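Qui sommes-nous ?

Wundora est une petite maison qui installe et entretient des coins café dans les bureaux, les ateliers et les salles d'attente. Nous nous méfions des pages « à propos » où tout le monde est passionné depuis l'enfance, alors tenons-nous-en au travail.

Jacobus Lekota a ouvert l'affaire après des années passées à réparer des distributeurs pour d'autres. Il en a gardé une certaine défiance envers les brochures. Quand un fournisseur promet un accessoire « sans entretien », il demande qui viendra le nettoyer. La réponse est souvent vague, et l'accessoire repart.

Nous regardons donc les choses de près avant d'en parler au client : les joints entre deux pièces, les fixations, les trous de vis où la poussière de café finit toujours par se loger.

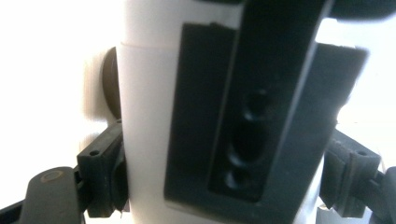

Corps blanc, support gris foncé, trois trous en colonne.

Sur les 78 sites que nous suivons, les demandes se ressemblent. On veut du bon café, vite, et que le comptoir reste propre. Nous pouvons aider pour le premier point et un peu pour le deuxième. Pour le troisième, nous avons vu trop de comptoirs un lundi matin pour signer quoi que ce soit.

Notre formule Plultine comprend le passage régulier, le réassort et le nettoyage. La formule Bellamy y ajoute le dépannage. Il n'existe pas de formule supérieure, malgré les conseils d'un consultant qui nous en voyait quatre.

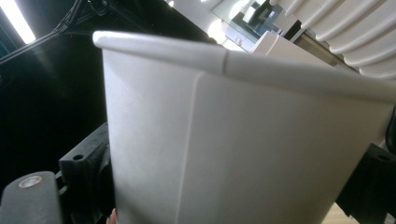
LES GOBELETS

Blancs, en papier, sans impression. On nous propose chaque année, en général en octobre, d'y mettre un logo, une feuille verte ou une citation. Nous n'en voyons pas l'intérêt : le gobelet sert quelques minutes et le café n'en est pas meilleur. Quant aux mentions écologiques, nous préférons ne rien imprimer que nous ne sachions vérifier. Si vos équipes ont des tasses et un évier, prenez les tasses, nous vous vendrons moins de gobelets.

Un site moyen en consomme près de 200 par semaine. Méfiez-vous de ceux qui vous en livrent le double d'office.

OÙ NOUS TROUVER

L'atelier se trouve au 174, rue Clerkano, au fond de la cour. Visites sur rendez-vous, café compris.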